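Trial unit walk-round, Ondow parcel station, two-arm version
Site: Zedham returns hall, bay 2
Checked by: Gervásio Cavalcanti
Supplier: Tavus
Status: on approval, January

1. Power and emergency stop
Stop button reachable from both sides of the table: PASS
Arms hold position when pressed: PASS
Comment: The button is excellent. I pressed it more often than the plan called for.

2. Table and scanning platform
Table level, feet locked: PASS
Platform edges free of burrs: PASS
Label instruction readable by staff: FAIL
Comment: The sign on the column says to place the shipping label facing up, in Chinese. Good advice, and two of us on this shift can read it. Tavus to supply an English plate.

3. Arms, hands and cables
Covers seated, no play at the wrists: PASS
Finger pads undamaged: PASS
Cables clear of the work: COMMENT
Comment: There is a cable looping out at the left wrist and running back along the forearm. It caught on nothing during my visit, but I'd like it clipped down before somebody's lanyard introduces itself. The brochure calls the routing "organic."
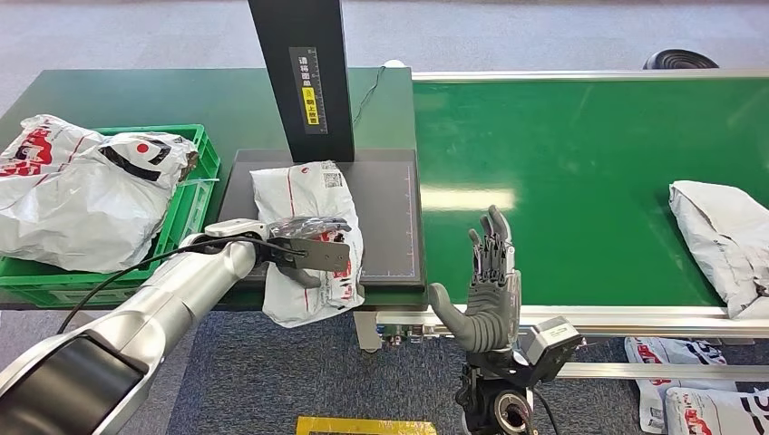

Item 3, left hand on a mailing bag at the platform, right hand raised by the belt.

4. Conveyor
Rails tight, no sharp ends: PASS
Belt tracking: PASS
Circuit board under the front rail enclosed: FAIL
Comment: I can see green board and components from where I stand, so a dropped paper clip can see them too. Cover wanted before sign-off.

5. Bag handling
Run of 252 soft bags, mixed sizes
Dropped or misplaced: 18
Comment: The sales sheet promises "near-human performance," and having worked peak season with humans I can't say that's a lie. Slack bags gave the most trouble. Keep the crate below the rim – the arms don't mind a heap, but the floor ends up with its share.

6. Floor and access
Clear walkway of 90 cm behind the table: PASS
Bags kept off the lower rail: FAIL

7. Paperwork
Manual on site: PASS
Risk assessment signed by supplier: OPEN
Comment: Þrastardóttir at Tavus has it on her desk. It was on her desk last month as well.

Result: supervised use only until items 2, 4, 6 and 7 are closed. Recheck when the cover arrives.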